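Laundry sorting

Laundry sorting is the practice of dividing clothes and household linens into groups before washing. The usual groups are whites, lights, darks and delicates, though some households add towels, bedding or work clothes. It is widely taught as a basic household skill. The evidence for many of its finer rules is thin, and much of what appears in print on the subject can be traced to manuals written for soaps, dyes and machines no longer in common use.

Background

Sorting made good sense when washing was done in tubs. Whites were boiled, colored cottons were washed in cooler water, and wool was handled alone. A single unstable dye could ruin a week's work. Instructions from that period tend to be strict, and they were copied into later guides with few changes, often by writers who gave no sign of having tested them.

Household manuals commonly claim that sorting "doubles the life" of clothing. The phrase has no known source. It appears in the Kuneck home guides without a citation, and later writers appear to have taken it from there.
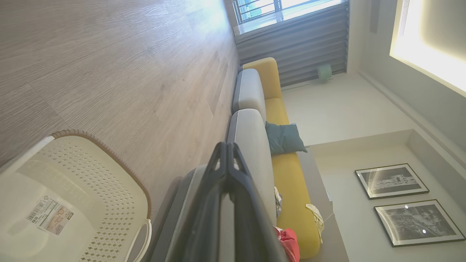 The container used for sorting has drawn nearly as many claims as the sorting itself. Sellers of divided hampers have long said that separate compartments save time, but the saving is usually measured against a person who does not sort at all, which is a weak comparison. Claims about airflow are somewhat better founded. A plastic basket with a perforated side, such as one with rows of small diamond-shaped holes, lets some air reach the clothes, and damp towels left in a sealed bin do tend to smell sooner. Whether the shape or spacing of the holes matters is another question. The maker Radwan advertised a "fast-dry" pattern for several years and never published a test of it. Woven baskets are often described as the healthier choice, again with little offered in support.

Color transfer

The main argument for sorting is that dye moves from one item to another. This does happen. New dark denim, cheap red cotton and some hand-dyed goods can bleed badly in warm water, and the first few washes carry most of the risk. After that the danger drops for most items, and many people who mix colors in cold water report no trouble.

The most cited household survey on the point was run by the consumer newsletter Jamlow, which collected 3,368 replies from its readers. Only 16 percent of those who never sorted said they had ruined a garment in the past year. The figure is repeated often and should be read with care. Readers chose whether to reply, "ruined" was left undefined, and people who had given up on sorting had an obvious reason to say it was going well.

Weight and fabric

Sorting by weight gets less attention than sorting by color and may be of more use. Heavy items such as jeans rub against thin knits during the wash, and towels shed lint onto dark synthetics. Mixed loads also dry unevenly, so that light shirts are overheated while thick seams stay damp. None of this depends on color.

Color-catcher sheets

Disposable sheets sold to trap loose dye are a common substitute for sorting. A used sheet often comes out tinted, and this is offered as proof that it worked. The tint shows that there was dye in the water. It does not show how much would have settled on other clothes, or how much still did.

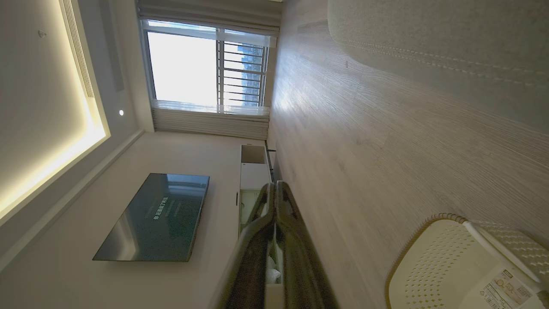 Anwara Weerasinghe, a textile writer, raised this objection in an April 2020 article on the Zosix brand of sheets. She washed matched loads with and without a sheet and found a clear difference only when a new, heavily dyed item was present. Her trial was small, and she said so. Supporters of the sheets replied that the new item is exactly the case people buy them for, a fair point that does little to justify using one in every load.

Present advice

Most current care labels ask for "like colors" and leave the term open. Appliance manuals are no more exact, and several still call for separate hot washes that their own energy-saving settings discourage. A modest version of the rule survives most criticism: wash new dark or red items alone the first few times, keep wool and silk apart, and keep lint-shedding towels away from dark clothes.

See also: Detergent; Colorfastness; Care label; Clothes dryer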